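Lining a Bench Alcove and Trimming the Inside Corners with Aluminum Strip
Updated Tue 5 March

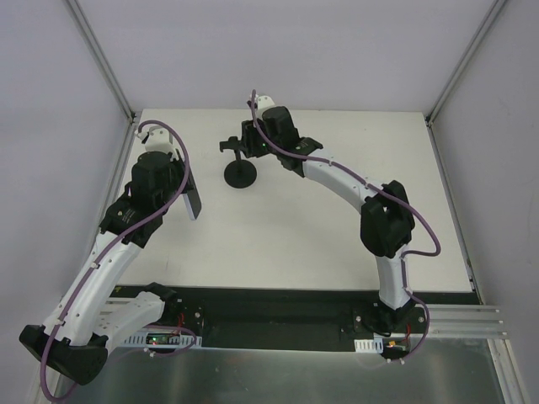

Pale walls behind and beside a white tabletop, with a thin aluminum strip at each back corner.

The procedure covers a three-sided lining: one back panel, two side panels, and a metal strip over each inside corner. It applies to painted or factory-finished sheet up to half an inch thick, fixed to a sound wall or to a stud frame. It does not cover wet areas, or walls behind a stove or heater.

Dimensions in the worked example are for an alcove 1000 mm wide and 600 mm deep, lined to 500 mm above the bench. Werwood sheet is sold in metric sizes, so the example stays in millimeters. Work in inches if your sheet is sold that way, but do not switch partway through a job.

Tools and materials

Tape measure and a steel rule
Bevel gauge
Level
Fine-tooth handsaw or a track saw with a laminate blade
Miter box and hacksaw with a 32-tooth blade
Flat file
Caulk gun
Panel adhesive (Juvwood general purpose or equal)
Paintable acrylic caulk
Aluminum angle for the inside corners
Masking tape, denatured alcohol, clean rags

Checking the corners

Few alcoves are square. Set the bevel gauge in each back corner at bench height, lock it, then move it up to the top of the lining without changing it. If a gap opens at either leg, the wall is out of plumb or twisted. A gap you can close with finger pressure on the panel can be ignored. Anything larger needs shims behind the panel.

Note whether each corner is tighter or wider than a right angle. Rigid angle will bridge a small error in either direction. Where the side walls splay outward by more than a few degrees, use Godinho flexible strip, which has a thinned web down the middle and can be opened by hand. Ordinary angle should not be bent open. It will crack along the root or take a wavy set that cannot be removed.

Measuring and cutting the panels

Measure the width of the back wall at the bottom, the middle, and the top. Take the smallest reading and subtract 3 mm. In the example the readings were 1000, 1001 and 1003, which gives a back panel 997 mm wide.

The side panels butt against the face of the back panel, so their depth is the depth of the alcove less the thickness of the back panel. With 6 mm sheet and a 600 mm alcove, cut the sides to 594 mm. The front edge of each side panel will be visible. Put the factory edge there and keep the sawn edge in the corner, where the strip hides it.

Leave a 2 mm gap between the bottom of every panel and the bench. Scraps of sheet or plastic spacers will hold it during installation. If the bench is not level, scribe the bottom edges to follow it and keep the tops level.

Cut with the finished face up if using a handsaw, and face down if using a circular saw. With a track saw, follow the saw maker's instructions. Run masking tape over the cut line in either case.

Fixing the back panel

1. Wipe the wall with a dry rag. Scrape off any loose paint. Glossy paint should be dulled with 120-grit paper.
2. Dry fit the panel on its spacers and check the top edge with the level.
3. Mark the position with two short pencil ticks on the wall above the panel.
4. Apply adhesive to the back of the panel in vertical beads, 150 mm apart, keeping 30 mm in from all edges.
5. Press the panel to the wall, pull it off, wait two minutes, and press it back. Check the ticks.
6. Brace it or tape it until the adhesive grabs. Most adhesives need overnight before anything is leaned on the panel.

Fixing the side panels

Install the sides in the same way, pushing each one back until it touches the back panel along its full height. If it touches only at the top or bottom, take it off and plane the back edge. The strip will cover a gap of 4 mm. It should not be asked to cover more.

Outlets are cut before fixing. Turn off the circuit at the breaker and test it with a meter before the cover plate comes off. Box extenders are required wherever the lining leaves the front of the box recessed - check the local code for the permitted setback.

Cutting the strip

Measure each corner separately. Mark the strip on the face that will show and cut it in the miter box with light strokes. File the end flat, then take the burr off the edges with one pass at 45 degrees. A burr left on the back will hold the strip away from the panel.

If a cap strip will be fitted along the top of the lining, stop the corner strip short by the thickness of the cap. Otherwise run it to the top edge and round its outer corners slightly with the file.

Strip is sold either mill finish or anodized. Mill finish can be scuffed back with a gray abrasive pad if it gets marked. Anodized cannot, so leave the protective film on until the job is done. Kikudport lists an anodized 15 mm angle as part 51 in its trim range, and that was the size used in the example.

Fixing the strip

1. Clean the back of the strip and the panel faces with denatured alcohol. Let both dry.
2. Run a thin bead of adhesive down the inside of each leg. Keep it well back from the edges.
3. Set the bottom end first, then roll the strip into the corner working upward.
4. Tape across it every 100 mm.
5. Remove squeeze-out while it is soft. A plastic scraper is safe on most finishes.

Screws can be used in place of adhesive where the lining will need to come out again. Drill and countersink the strip on the bench, through alternate legs, and use stainless pan heads if the metal is too thin to countersink.

Sealing

Pull the spacers after the adhesive has cured. Fill the gap at the bench with caulk, smoothed once with a wet finger and then left alone. Do not caulk the edges of the strip unless the panels will be painted afterward.

Seasonal movement

Wood-based sheet shrinks in a heated room. A lining put up in a humid summer may show a hairline at the top cap by December. Wait until the heating season is over before touching it up, and check the bench joint at the same time.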